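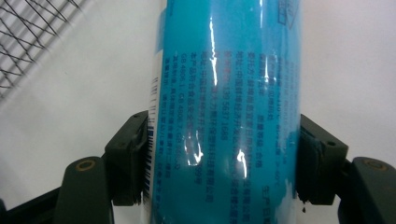

So who gets the boring jobs when a packing room automates? Mostly the same people who had them before, only the boring part changes shape. You stop lifting and start watching, fixing and showing.

Putham, week 6 handout

Okay, last time I ran out of steam halfway through Marnasitz, so let's pick it up there. They packed household goods by hand, and when the new line went in, everyone argued about speed. I think speed is the least interesting bit! What I want you to look at is who got asked to teach.

Picking up a can sounds like nothing. But the people on that floor had years of little habits in their fingers (how hard to squeeze, when to use the other hand), and suddenly somebody wanted those habits in a form a machine could use.
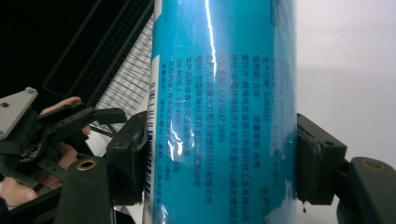
Is that skilled work? Edmund Cieślak thinks so, and he argued for a separate pay grade. Management called it "light duties." I lean his way, but read both sides before you pick one, please.

The Stokport case is messier. Two shifts got merged into one, and the people who stayed told me they missed the talking more than they minded the new tasks. Demonstrating a move 1000 times is quiet work. You sit, you concentrate, and your neck hurts in a whole new place.

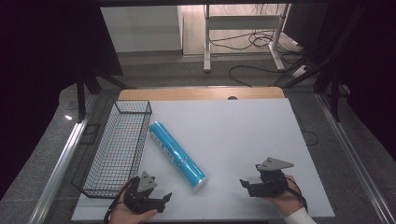

I'd also add breaks to the list of things that changed. On the old line you stopped when the belt stopped. Now you stop when you decide to, and plenty of people don't, which drives me nuts.

For next time: read the Mitsotakis-Vlachou chapter, skip the appendix, and bring 2 questions you'd ask a worker whose job title changed. Write them down, I'm collecting them at the door.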